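OK so I finally sat down and read the whole electric bill instead of just the scary number at the bottom. A thread, because I have feelings.

We used 1,664 kWh last month. In a two bedroom! My sister has a hot tub and she used less than that.

First suspect was the dryer, obviously. I hung everything up for two weeks, the hallway looked like a laundromat, and the daily number barely moved.

Second suspect: the old desktop in the den that my husband leaves on all day and all night "for the backups." Big beige-era energy, that thing.

Desktop computers with the side off:

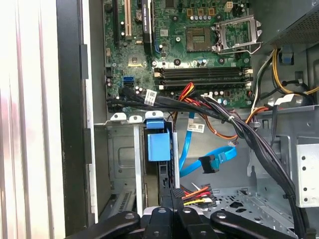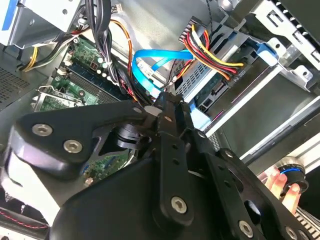
Anyway I borrowed one of those plug-in meters from Donnie MacBrayne down the street and went around the house like a detective. Lamp, toaster, TV, fish tank, everything.

The den computer sits at 91 watts doing nothing. Not great! That's 2 kWh a day and change, so I told him it gets turned off at bedtime now. He took it OK.

But it doesn't get you anywhere near 1,664, so I kept going.

Water heater. It's a Gourlay, it came with the house, and it's wired straight in so the little meter is no use. I switched it off at the breaker one morning, went to work, and checked the usage graph when I got home. The line just fell off a cliff.

Marion McIver (she did our kitchen wiring, love her) came by and says one of the elements is shot and the thermostat is stuck way up high. Explains why the kitchen tap could peel paint.

New parts are ordered. If it's the whole tank I'm looking at 2,000 bucks and I will be back here complaining, so stay tuned.

Also if anyone knows what a "rider adjustment" is on page two please tell me, I've read it four times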